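Skudemholm handling bench – software readiness checklist, with comments
Perception, planning and control, small scraps task. Checked Aug 19, 2019.

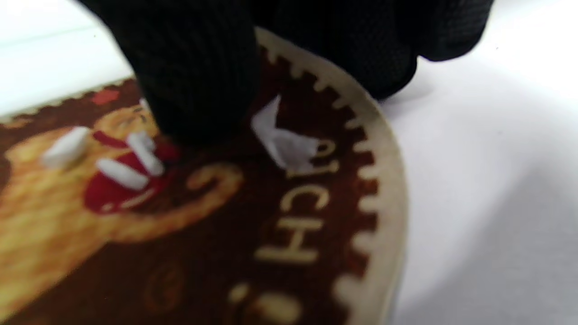
Scraps task, round printed mat: gloved finger on the mat, white pieces on the print.

Please go through the items in order and write your comment while it is still fresh in your mind. A long comment is always welcome, and a cross with a good explanation is worth more to us than a bare tick.

PERCEPTION

1. Camera and gripper clocks agree to within 5 milliseconds.
OK. Held steady through the whole replay, which was a pleasure to see after the trouble we had with the old driver.

2. Scrap finder separates loose pieces from printed artwork.
NOT YET. It does nicely on the brown part of the mat, but the cat and the red patch beside it still confuse things when a white piece lies on top. The cream lettering is also picked up as a scrap now and then. Please keep the patterned mat in the test set – a plain one would flatter us.

3. Glove mask covers the whole hand.
OK, with a remark. The dark glove against the dark brown print is a hard case, and the mask goes ragged along the finger. I have widened the margin a little in the Wistesard settings file and would be glad of a second opinion.

4. Shadows on the white surface are not reported as objects.
OK. Soft grey shadows are ignored as they should be.

PLANNING

5. Planner refuses any path through the glove mask.
OK. Tried on 381 saved views and it refused every path it ought to have refused.

6. Planner gives up politely when no safe path is found within 650 milliseconds.
OK. The message on the screen is rather curt, though, and could say which piece it was trying to reach.

CONTROL

7. Stop command is obeyed from every state, including start-up.
OK. Do test start-up separately, as it is easily forgotten.

8. Force limit is read from the file and shown to the operator before motion.
NOT YET. It is read correctly but shown only afterwards. No powered runs at Drustport until this is put right, please.

TOOLING

9. Replay tool opens the full log without dropping entries.
OK. All 3,919 entries came through. Scrolling is slow towards the end, so have a cup of tea handy.

10. Settings file saved alongside the log.
OK. Copy also placed in the Skjelbred folder.

Result: held, items 2 and 8 open. Recheck both after the next build, and item 3 as well if the margin is changed again.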